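How do I get old sticky shelf liner off without wrecking the shelf?

Asked Sat 22 May in Kitchen and Storage
3155 views

We moved into a rental in Lozano and every kitchen shelf has adhesive liner on it, the kind with a flower print. It is yellow at the edges and torn in places. I started pulling at a corner and it comes up in strips the size of a postage stamp, leaving the glue behind. The shelves are painted wood. I don't want to lose the deposit over this. I have a hair dryer and a plastic scraper from a Nurel paint kit. Is there a way to do this that doesn't take all summer? My lease is up in August of next year so I do want to use the shelves before then.

3 answers

Answer 1 (accepted)

Heat is the right idea but you have to go slower than you think. Set the dryer on high, hold it a couple of inches off the surface and warm one patch until the liner feels soft. Then lift the edge with the scraper held nearly flat and pull the liner back over itself, low to the shelf. If you pull straight up it tears. Keep the dryer moving ahead of your hand.

For the glue that stays behind, rub in a little vegetable oil, leave it 34 minutes (that is what I timed on mine, half an hour is probably fine) and wipe it off with a rag. Then wash with dish soap and warm water, twice, or the next liner won't stay flat. Try the oil on a back corner first – some older paint goes soft.
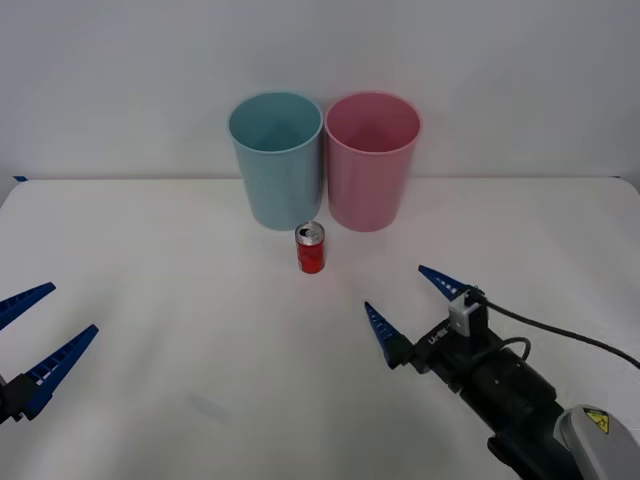 For the new covering, skip adhesive completely. Plain white non-stick liner cut a hair short of the shelf depth stays put under the weight of dishes, and you can take it out and wash it. Don't worry if it won't lie perfectly flat. The white covering under the blue and pink cups has a few faint wrinkles too, and plastic cups stand on it fine. Tall thin glasses are the only thing I would keep off a ripple. If the roll has a strong curl, wind it the other way overnight with a rubber band around it.

Answer 2

Just paint over it. I did in my last place and it was ok.

Comment: Don't do this in a rental. The edges lift as soon as the paint gets damp and then you have two things to scrape.

Answer 3

The above worked for me except the oil. On my shelves I had to use a citrus remover from Cinura, the small bottle, 50 cents more than the store brand at the Lorano hardware place. Open a window. Also check your move-in sheet. If the liner is listed as being there when you moved in, ask the landlord in writing before you take it out – mine said go ahead and took a little off the rent for it.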